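Floststead Mosque Newsletter
June

Trip to Bursa and Konya: what to know before you put your name down

Eleven of us went on the first trip two years ago, and enough people have asked since that we are going again this autumn. Dilek Gezer is arranging it as before, with Selim Yurt looking after the Turkish end. These notes cover the places we will visit, what to bring and how to book. Please read them through before ringing Dilek, as most of the questions she has had so far are answered below.

The route

We fly into Istanbul and go straight on to Bursa by coach and ferry. After three nights there we travel overland to Konya for four nights, then fly home by way of Istanbul. Last time we tried to fit in two days in Istanbul at the start and everyone was worn out by the time we reached Bursa, so that part has been dropped. Anyone who wants to stay on in Istanbul at the end can do so at their own cost, but must tell Dilek before the flights are booked.

The coach is being supplied by Yüksel, the same firm as last time. It has a lift at the middle door for those who can't manage steps. Tell us when you book if you need it.

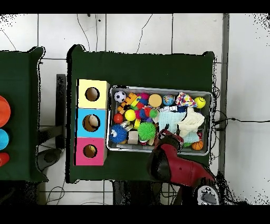
Bursa

Bursa was the first Ottoman capital. Osman and his son Orhan are buried there, in two tombs next to each other in the Tophane park, on the hill above the old town. The walk up is steep, and a taxi from the bottom costs little. Both tombs were rebuilt in the nineteenth century after an earthquake, so the buildings are a good deal newer than the burials.

The Great Mosque, Ulu Cami, is in the middle of the bazaar district. It was finished at the very end of the fourteenth century and has twenty domes, with a fountain inside the prayer hall under the one that lets in daylight. The calligraphy on the walls and pillars deserves a slow look. We will pray Dhuhr there on the first full day and people can then stay as long as they like.

The Green Tomb, Yeşil Türbe, is on the other side of town. Sultan Mehmed I is buried in it. The Green Mosque faces it across the road and we will visit the two together. There are tea gardens nearby with a view over the valley, and Selim has said he will be in one of them for anyone who has had enough of walking.

Konya

Most people come to Konya for the tomb of Mevlana Jalaluddin Rumi, who died there in 1273. It is under the green-tiled dome that you see on all the postcards. The complex was a dervish lodge and has been a museum since the 1920s, so you will be going round with a great many other visitors, and the area in front of the tomb gets very crowded by mid-morning. We plan to be at the gate for opening time.

His father, Baha al-Din Walad, is buried in the same building. The tomb of Shams of Tabriz is a short walk away, in a small mosque with a park in front of it. It is quieter, and on the last trip several people said they preferred it. Scholars do not agree on whether Shams is really buried there. There is another tomb that bears his name in Khoy, in Iran.

We will also visit the Alaeddin Mosque on the hill in the centre, where a number of the Seljuk sultans are buried, and the Karatay Madrasa below it, which now houses a collection of tiles.

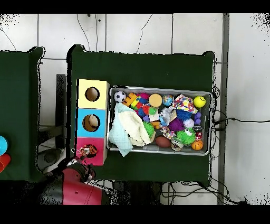
Manners at the tombs

Some of our younger members have not visited graves of this kind before, and views in our own congregation differ about it. Kwabena Abubakari gave a talk on the subject in the spring, and his notes are on the table by the shoe racks. In brief, we go to remember death, to give salaam to those buried there and to make dua for them. We ask only Allah for what we need. You will see people doing things at the tombs that you may not agree with. Leave them be, and don't get into arguments with the attendants.

Women should bring a headscarf that covers the hair fully and something loose to the ankle. Men should not wear shorts. Shoes come off at the mosques and at some of the tombs. At the Mevlana museum you may be given plastic covers to go over your shoes instead. Bring a bag to carry your shoes in – the racks at Ulu Cami fill up and it is easy to come out at a different door from the one you went in by.

Please keep phones on silent. Photographs are allowed in most places but not all, and you should not take them of people praying.

Cost and booking

The price per adult is £902, sharing a twin room. It covers flights, coach, ferry, breakfast and evening meal. It does not cover lunches, travel insurance or tips. Children under 12 sharing with their parents are cheaper, and Dilek has the figures.

We want a deposit from each person by the end of the month. Cheques can be handed in at the office, or you can pay by bank transfer with your surname and the word KONYA as the reference. If fewer than 11 people have paid by then we will have to think again about the coach, and deposits will be returned in full if the trip does not go ahead.

The hardship fund now stands at £2,626, which came mostly from the Ramadan collection. Part of it has been set aside for people who would like to come and could not otherwise afford it. Speak to Berkay Kırmızıgül in private. He will not need to know your reasons, only what you can manage.

Getting ready

There will be two evening meetings before we go, both after Maghrib in the upstairs room. The first is on the history of the places we will visit. Anju Kushwaha, who teaches at the college and came with us last time as a guest, will be showing her maps of Seljuk Anatolia and can lend out books on Rumi in English. She asks that people avoid the little books of quotations, as a lot of what is in them was never written by him.

The second meeting is for the practical side: passports, medicines, money and room lists. Bring your passport to that one so that Selim can check the dates.

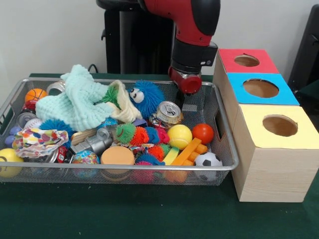
If you take regular medicine, carry it in your hand luggage in its own packet, with a copy of the prescription. Two people last time had theirs in the hold and had a worrying evening when the cases came through a day late.

Konya is more than a thousand metres up and the nights are cold in autumn, even when the afternoons are warm. A proper jumper and a light coat will do. The hotel in Bursa is well heated but the one in Konya was chilly at Fajr, and the walk to the nearest mosque is ten minutes each way.

Lunches are easy to find near all the sites. Bursa is known for İskender kebab and Konya for etli ekmek, a long thin flatbread with minced meat. Vegetarians managed well enough on soup, beans and cheese pide, but should tell the hotels in advance through Dilek.

Names can be left with Dilek Gezer after Jumu'ah prayers or in the trip folder at the office. Please write clearly, with your name as it is spelt in your passport, and a telephone number for someone at home.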